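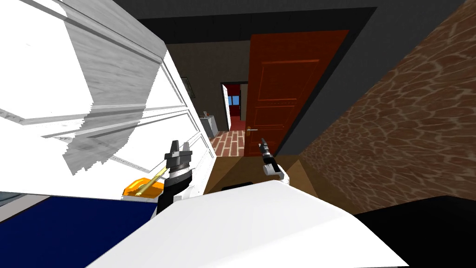 Wie viel Platz braucht ein Haushaltsroboter vor einer Schranktür?
Die Tür muss ganz aufschwingen können, ohne einen Arm zu berühren. Maßgeblich ist die weiteste Stellung der Türkante, gemessen bei ausgestreckten Armen.

Vor dem ersten Lauf Türen von Hand öffnen und den Schwenkbereich notieren. Bei Kramer gilt: höchstens 3 Türen je Testlauf, danach Protokoll.

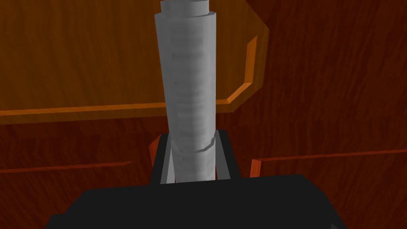
Greifkraft immer am schwächsten Gegenstand einstellen. Dünnwandiges zuerst mit kleiner Kraft fassen und nur in kleinen Schritten erhöhen. Ein hohes, rundes Teil wie der hellgraue Zylinder zwischen den beiden schwarzen Fingern wird aufrecht geführt. Für solche Formen im Protokoll die Griffhöhe eintragen, sonst lässt sich der Versuch nicht wiederholen.
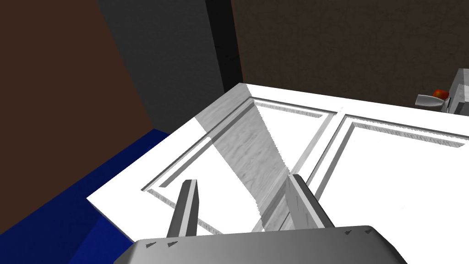 Ablageflächen gehören mit in die Risikoliste. Bianka Lengyel prüft sie vor jeder Freigabe und trägt Kanten und Vertiefungen ein. Auf einer weißen Fläche mit vertieften Feldern und Zierleisten setzt man Kleinteile in die Feldmitte. Geräte am Rand, besonders solche mit vorstehendem Hebel, bekommen eine Sperrzone.

Stand: 15. Januar 2023, Jannik Wegener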